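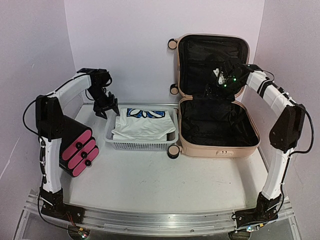 Is the winter clothing program on track to finish inside the grant period?

It is on track, and we expect to close the books in March as planned, with a little left over for the laundry bill. The longer answer is below, and thank you in advance for your patience with it.

Morport Clothing Exchange
Progress report to the Hivositz Fund
2020-02-05

What we have done so far

When you agreed to support us, we promised to get clean, warm clothes to families in Morport before the worst of the cold. Since then we have given out 2,003 items, mostly coats, sweaters and children's pajamas, to 173 households. That is more households than we had hoped for at this stage, and a good many of them came to us by word of mouth (the school newsletter helped too, bless them).

We now run 7 pick-up points, counting the new one in the old Zürcher bakery on the hill. The bakery has been a real joy. It is warm and right on the bus line, and people tend to stay and chat after they have found what they need. The lease there is month to month, so we would like to talk with you about what happens after the grant ends.

Washing and sorting

Laundry took up more of our time than anything else this winter. We had budgeted for one washer and soon found that we needed two. The second, a used Puron, was bought in the fall with money moved over from the printing line, as you kindly approved. It has run nearly every day – a bit noisily – and the backlog of unwashed donations is gone.

We have also changed how we sort. Clothes used to be grouped by type, which meant parents had to go through every rack to dress one child. They are now grouped by size first, and visits go much faster.
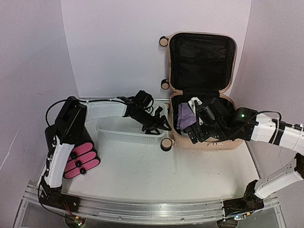
What is still to do

We have 100 coats set aside for the last giveaway day, and we are still short of boots in the larger children's sizes. A second appeal will go out to the churches and schools next week. The final accounts will follow once the last utility bill comes in, along with the short survey we have been collecting at the pick-up points.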